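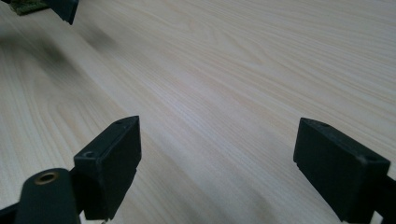 WOHNEN & HANDWERK

Start | Werkstatt | Küche | Gespräche | Archiv | Newsletter

Lesezeit: 4 Minuten

»Eine Tischplatte muss man anfassen dürfen«

Kurz nach acht, Februar, die Heizung in der Werkstatt läuft noch nicht lange. Lech Ziółkowski hat die Jacke an und den Kaffee schon halb leer. Wir wollen über Tische reden. Über helle Tische, genauer gesagt, denn die baut er fast nur noch.

»Alle wollten dunkel, jahrelang. Nussbaum, Räuchereiche, alles fast schwarz. Jetzt kommen die Leute und sagen: hell, bitte, und man soll die Maserung sehen.« Er zuckt mit den Schultern. Ihm ist das recht.

Gelernt hat er in einem Betrieb für Ladenbau, seit 22 Jahren arbeitet er auf eigene Rechnung. Seit kurzem zu zweit, mit Yatziri Carrillo, die eigentlich vom Polstern kommt und die Oberflächen übernommen hat. Die Werkstatt heißt Skolon. Woher der Name? »Lange Geschichte. Nächste Frage.«

Also Maserung. Was macht eine gute aus?

»Bewegung«, sagt Carrillo, die sich inzwischen dazugestellt hat. »Diese langen Bögen, die durch die ganze Platte ziehen, wie Höhenlinien auf einer Wanderkarte. Wenn die schräg laufen, wirkt ein Tisch gleich weniger streng. Aber man muss das mögen. Manche wollen lieber Streifen, schön gerade.«

Ziółkowski mag Bögen. Bei Nadelholz sowieso, Kiefer vor allem. Furnier oder massiv? Da wird er kurz ungeduldig, die Frage kommt wohl oft.

»Beides ist in Ordnung. Die Leute denken immer, Furnier ist Betrug. Ist es nicht. Gutes Furnier auf einer ordentlichen Trägerplatte bleibt dir grade, auch wenn im Winter die Heizung durchläuft. Massiv arbeitet. Das kann man wollen, aber dann darf man sich über eine Fuge auch nicht beschweren.«

Nur schleifen, da ist bei Furnier eben schnell Schluss. Zweimal vielleicht, vorsichtig. Dann ist man durch.

Das Modell, das am meisten gefragt ist, heißt Perngate. Schlichter Esstisch, kein Zierrat, Kanten leicht gebrochen. Daneben gibt es Skunddale, schmaler, für kleine Küchen. Mehr Modelle will er nicht. Hatte er mal, war ihm zu viel Lager.

Zur Pflege. Carrillo holt tief Luft.

»Seife. Kein Spray, kein Glasreiniger, nichts mit Zitrone drin. Holzbodenseife, die weiße, in lauwarmes Wasser, Tuch gut auswringen, in Faserrichtung wischen. Fertig.« Die weiße deshalb, weil das Holz damit hell bleibt. Öl feuert an, der Ton wird gelber, und zwar sofort. Wer das erst hinterher merkt, ruft bei ihr an.

Und Licht? Kiefer dunkelt nach, auch unter der weißesten Seife. »Wer die ersten Monate eine Schale immer an der selben Stelle stehen lässt, hat nachher einen hellen Kreis«, sagt sie. »Das gleicht sich wieder aus, dauert halt. Einfach ab und zu mal umräumen.«

Überhaupt das Licht. Ziółkowski zeigt Platten am liebsten vormittags, ohne Lampe. Weiches Tageslicht, dann sieht man die dunkleren Streifen zwischen den hellen, ohne dass irgendwas glänzt. Unter einem Strahler, meint er, sieht jedes Holz gleich aus.

Rotweinflecken, heiße Töpfe, Kinder mit Filzstiften? Er winkt ab. »Ein Tisch ist ein Tisch. Meiner zuhause hat Macken ohne Ende, da wird drauf gegessen und gebastelt und Steuer gemacht. Den schleif ich irgendwann mal ab. Oder auch nicht.«

Dann klingelt das Telefon, ein Kunde, es geht um Tischbeine. Carrillo bringt uns noch zur Tür und ruft hinterher, wir sollen das mit dem Glasreiniger bitte auf jedenfall reinschreiben.

Diese Website verwendet Cookies. Mit der weiteren Nutzung stimmen Sie dem zu. Einstellungen | Akzeptieren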